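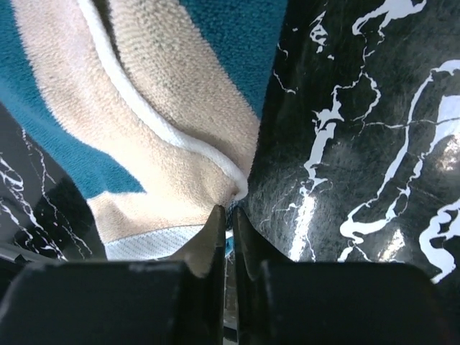
Teal terry towel, close up

Print | E-mail

Ticket 2851: CT reports missing from patient portal
Site: Vilport Imaging
Opened by: Ivana Zúñiga
Priority: 2

Chest CT reports signed since Monday are in the reading system but don't show in the portal. Patients are calling the front desk for results. MRI and ultrasound reports come through as usual.

Checked the outbound queue: 257 messages held, all CT. Each one stopped with "unknown procedure code." The code list was updated in April and the portal still has the old one. Loaded the new list on the test server and resent one report. It posted.

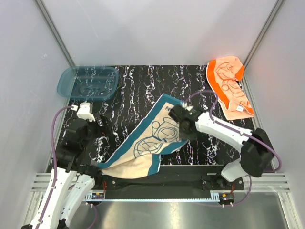
Norbert Procházka replied that two of his patients had contrast studies and those are still missing on the test side. He asked that nothing be released until the contrast codes are in.

Contrast codes added Wed 16 September. Queue released, held count now 0. Waiting for Norbert to confirm both reports.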